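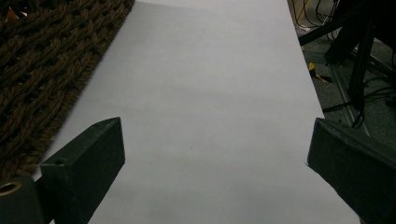

Drorell Hand-Held Gripper, Two-Finger Version: Review After Nine Months

Posted January 2021

We have had the Drorell two-finger hand-held gripper in use since last April. It is the hand tool that goes with their arm-mounted unit. You carry it around, do the task yourself, and the arm later works with the same finger shape. This review covers setup, upkeep and the one repair we had to make. I'm leaving out the software, which changed twice while we had it.

What you get

The kit comes with the body, a pair of fingers already fitted, a spare pair in a bag, two hex keys and a printed sheet. The fingers are dark green plastic with a matte finish and beveled faces that come to a tip. The body has a brass-colored metal ring set into it. Ours arrived with the fingers slightly out of line, so plan on doing the alignment before anything else.

Setup

The printed sheet gives this half a page and skips the part that matters. What works for us is a large sheet of plain white paper on the floor. Hold the gripper over it with the fingers open and look at the two tips against the white. Dark green plastic over gray carpet is hard to judge, and over a braided mat it is hopeless. Over white you can see right away if one tip sits lower or leans in.

Loosen the pin screw on the finger that is off, move it, tighten, look again. Then run one tip along a straight edge of the paper. It should follow the edge without riding up or digging in. I allow 18 minutes for the whole job, and most of that goes to the second finger, which tends to shift when you tighten the first.

Use the larger hex key. The smaller one seems to fit and will round the screw head.

Looking after it

The paper check is now the first thing we do on any day the tool goes out. Beyond that there isn't much. Wipe the fingers with a damp cloth. Don't use solvent, which left a cloudy patch on one of our spares. Keep grit out of the slide. A soft paintbrush does this better than canned air, which pushed dust further in on ours. No oil on the slide either. The sheet does say that, in small type on the back.

Check the screws every week if the tool gets daily use. Ours kept a log, and the left finger first worked loose at 955 cycles. With a small drop of removable threadlocker it stayed put until the repair described below.

The repair

At 2,781 cycles the jaws started to stick halfway. The cause was a worn bushing in the slide. Drorell sells the part only as a set of 2, through Luvdale, and it took eleven days to come. Changing it is simple if you have a small press or a vise with soft jaws. Take the fingers off first and mark which side each one came from. They look like mirror images but ours did not swap cleanly. Press the new bushing in straight, wipe off anything that squeezes out, and close the jaws by hand several times before you put the fingers back. After that, do the full alignment again from the start.

The sticking has not come back.

Compared with the Pralau

We used the Pralau Ye before this one. It is lighter and the fingers snap in without tools, so a swap takes seconds. They also snap out when you press down hard on a table. The Drorell takes longer to set and holds its setting better. For short sessions with many finger changes I would still pick the Ye.

Good: holds alignment well once threadlocked, matte fingers don't throw glare, spare pair included.

Bad: poor instructions, soft screw heads, slow parts supply, heavy on the wrist after an hour.

Four out of five. Order the spare bushing set with the tool.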